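My sink parser grew up (a bit)

I've been promising a post on the perception side of the kitchen project for ages, and then I kept changing the perception side of the kitchen project, so there was never a good moment to write it. This isn't a good moment either! But the mask code has been stable for most of April and I'd like to get this down before I tear it apart again.

Pretty much everything I did this month was sink stuff. 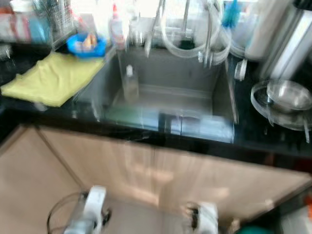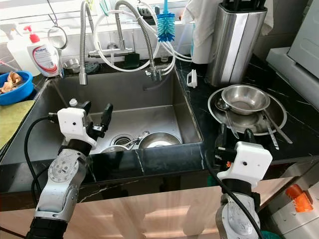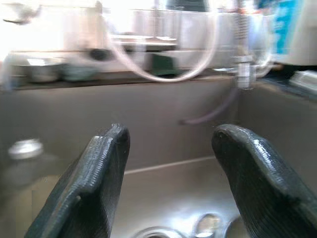

The sink, twice from the head camera and once from the wrist.

If you've read this blog before you know Irby, my planner. Irby takes a list of things it believes are in the world, picks one, and works out how the arms should get to it. Irby is a very trusting piece of software. If perception says there's a bowl at some spot, then as far as Irby is concerned there's a bowl there, and off it goes. So most of what looks like a planning bug in my logs is really a perception bug wearing a hat.

Sinks are where this gets ugly. A steel bowl in a steel basin is about the meanest thing you can hand to a segmentation model. Look at the second picture, with the bowl by the drain and the strainer right there too. To me those are two different objects, easy. My old model would happily glue the bowl to the strainer and hand Irby one long peanut-shaped thing with a grasp point right in the middle, on the pinch, where there's nothing to hold. I have a folder of peanuts. It's a big folder.

The first thing I tried was the lazy thing, which was more labels. I used Arnard for it, the little annotation tool I wrote last year (it's ugly, it has one keyboard shortcut, I love it), and I labeled 1,505 frames over a bunch of evenings with the TV on. It helped! The peanuts got rarer. But they didn't go away, and the ones that stayed were weird, in that I'd get a perfectly good mask on one frame and garbage on the very next one.

So I went and looked at the frames properly, and a lot of it came down to blur. The first picture up there is a good one for this. You and I can read it fine: blue bowl, yellow cloth, bottle standing in the basin. The model sees two edges for everything and has to pick one. The clear bottle is the worst of the lot, with the sink wall showing right through it and the edges smeared on top of that.

What I had before was a single blur score for the whole image, and if the score was bad I threw the frame out. Simple, and wrong for the wrist camera. In the third picture the faucet and the stuff along the ledge are all streaks, and the fingers and the sink are a lot cleaner by comparison. The whole-image score hates that frame. But the part I care about, the part between the fingers, is the usable part! I was chucking out the frames where the gripper was looking at exactly the right place, and keeping the ones with a nice crisp background.

So now it scores blur in tiles. I chop the image into a grid, score each tile, and pass the scores along with the masks, so every mask gets a confidence that depends on what's under it. A mask on good tiles counts a lot. A mask on smeary tiles counts a little, and it can never create a new object all by itself, it can only nudge one we already believe in. That last rule took me one line to write and fixed more than anything else I did this month, which is slightly annoying after all those evenings of labeling.

With the tile scores in, 1,392 of those labeled frames now give me at least one mask I'd let Irby act on. I didn't write down the old number before I changed everything (I know, I know), so you don't get a before and after. It was worse. Trust me or don't.

The other big piece was fusing the head and wrist views. They disagree constantly. The head camera sees the whole counter, the racks and the bottles and whatever is next to the sink, and it's decent on position but it loses anything tucked in under a gripper. The wrist camera sees a tiny bit of the world really close up, and half of that bit is its own fingers. I mask the fingers out with the arm model, padded by a few pixels, and the padding matters more than you'd think. With none at all, the shiny ridge along the top of a finger leaks past the edge and the model calls it cutlery. I had a "spoon" that followed the gripper everywhere it went.

Timing was the sneaky part. When I lined up the two streams in Drarkberg (my replay viewer, for anyone new) the wrist masks were landing 182 milliseconds behind the head masks. I'd been stamping them when they came out of the model and not when the frame came in. Such a beginner mistake, and it had been in there since the first version. After moving the stamp to the right place the gap is roughly 22, and that I can live with. A surprising number of my remaining peanuts turned out to be one bowl seen at two slightly different times.

Still broken, in no special order:

Reflections in the basin. The flat walls are okay, but the drain ring throws glints and the model likes to call them small lids. Sometimes there is a small round thing in there too, so I can't just tell it to ignore anything small and bright.

Hoses. The clear tubing near the faucet hangs in big loops, and Irby needs to know it's there so the arms go around it, but it comes out of the depth step as confetti. Right now I draw a keep-out box by hand around the whole faucet area. It works and I hate it.

Stacks. A bowl on a tray is two objects until it's one object, and then Irby plans to lift the tray by the bowl. I've got an idea for this involving support surfaces, and I've had that idea for two months.

I was going to put the tile scoring code up with this post, but it's tangled up with a config loader I'm embarrassed about, so give me a little while to pull the two apart. Someone asked in the comments last time if any of this runs on a small board. The tile scores do, easily. The segmentation model doesn't, at least not at a speed Irby would put up with.

Next up is the hose thing, unless I get distracted by stacks again.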